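Petersen Handling Notes
January 12, 2026

We rewrote our house rules for hand-held gripper work at Gritholm. Posting the main ones in this thread. 1/6

Rule one: both marker cubes stay uncovered and clean. If cloth bunches up against a cube, change your grip before you go on. 2/6

Rule two: cables are routed away from where the operator stands. Fouzia Rizvi walks the floor before each session and signs the sheet. 3/6

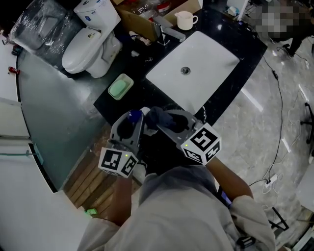 How long should one operator work before a break?
Our limit is 46 minutes. After that the operator hands over, even in the middle of a task list. 4/6

Rule three: one task, one recording. If you drop the item, finish the recording and tag it as a drop. Do not delete it. We have over 4,000 recordings on file and the untagged ones cost us the most time. 5/6

Rule four: anyone in the room can call a stop. Ryszard Witkowska keeps the stop log, and entries go in the same day. Comments on the draft are open until July. 6/6

Contact | © 2026 Petersen | Back to top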